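Home Skills, evening group, week 2
Small tables, small ovens

Last time we did shelves. Tonight it's the tabletop, and I've picked a round one on purpose because round tables are a pain! There's no back edge to push things against, so whatever you put down ends up in the middle.

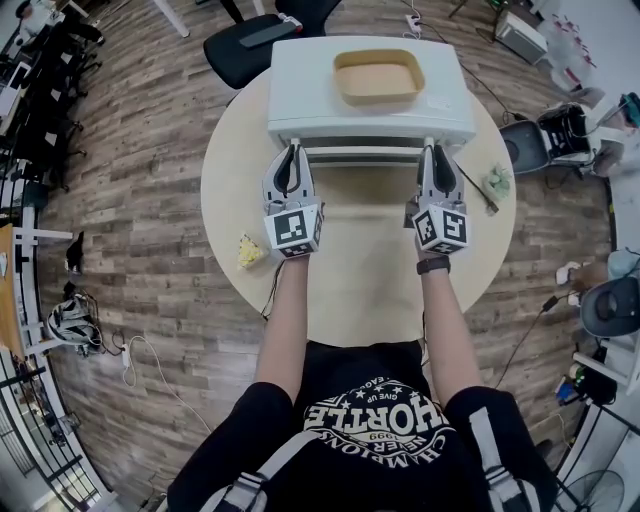
Diane Arsenault
Course tutor, Haltby Evening Classes

Start with the drawer. Pull it towards you before you decide where anything goes, and see how much table you've got left in front. Then look at the top. I like a tray up there (mine at home came from Pomgate market and has held teabags for years), but keep it for light things you use daily. Bags of bits go in the drawer, please, or they wander.
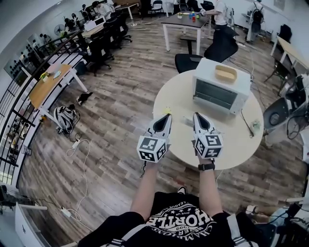 Toaster oven with a wooden tray on top, door facing front.

Next, the oven. Lift the tray off before you switch on, every time. Check your own handbook for the gap it wants round the sides, as they do vary. Follow the cord with your finger right to the plug and keep it clear of the table edge.
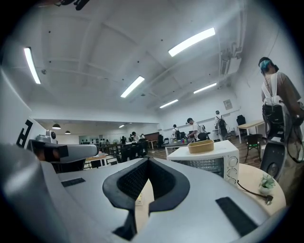 Plants are fine on the same table, but leave them room, and water them at the sink. For October, draw your own table from above and mark where the cord runs. Bring it along, scribbles and all!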